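Dodstead Community Workshop
Guidance for Members: Care of Wooden Work Boards and Small Shaped Pieces

Last reviewed 29/06/2025

Members are asked to read this sheet before using the maple boards at the shared benches. It replaces the shorter notice issued in January.

Daily care

Boards should be brushed clean at the end of each session with a soft hand brush. Brush along the grain and finish at the joints between the planks, where fine dust gathers. A cloth wrung out in warm water may be used for marks that do not brush away. Boards must not be soaked or left standing in the sink. Dry both faces with a towel and stand the board on its long edge until the following day.

Pencil lines can be lifted with a plain white eraser. Ink should be left for the bench supervisor, as scrubbing spreads it.

Oiling

Each board is oiled twice a year. Apply a thin coat of food-safe mineral oil with a lint-free cloth, leave it overnight and wipe off whatever has not been taken up. A 500 ml bottle is kept in the Molefe cabinet beside the door. Knots and darker streaks are part of the wood and need no treatment. A seam that can be felt with a fingernail should be reported and the board withdrawn — it may need to be glued and clamped again.

Perforated surfaces

Crumbs and sawdust fall into the holes of pegboard and are difficult to remove with a cloth alone. Use the narrow nozzle of the vacuum cleaner first, then wipe. Do not spray cleaner directly on to the surface.

Plastic blocks and other shaped pieces

Printed plastic pieces hold dirt in their fine ridges. Wash them by hand in lukewarm water with a little washing-up liquid, using an old toothbrush on the sides. They must not go in the dishwasher or be dried on a radiator, where they are likely to warp. Stand them upright on a towel, with a gap between them, until fully dry.

Before a set is returned to its tray, set the pieces out in a single row on a clean board and check them against the card in the lid. Missing pieces should be entered in the Borkora book under the number of the tray; the large tray is 759 and the small one 134. Chipped pieces go in the repair tin and should not be put back with the set.

Questions about this guidance may be addressed to Masanobu Ueda at the workshop desk. 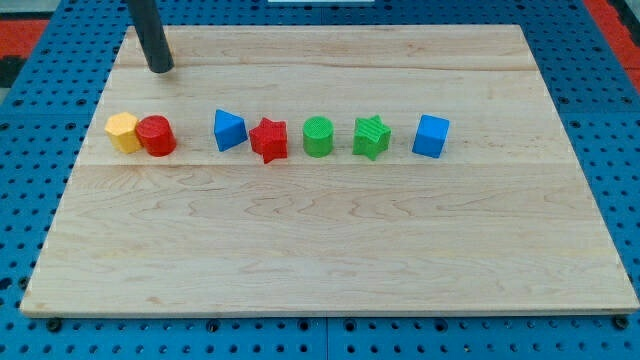
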